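Sink racks, Skotirdale kitchen

I have never trusted a rack that lives in the sink. The Oltard leaflet promises 2,000 uses, and I gave up after 40. It takes up the basin, and you still need somewhere to rinse.

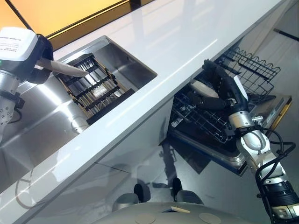
Rack in the steel sink, dishwasher open beside it.

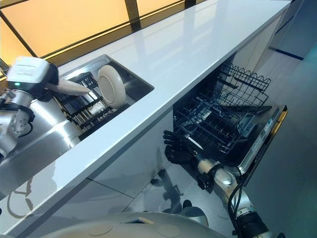
One pale plate upright in the rack.

My other doubt is the glossy white worktop. Lovely in the Rukent showroom under those lamps, less so when every streak shows by June. I'd want to see one after a year of family dinners before paying 1,000 for it.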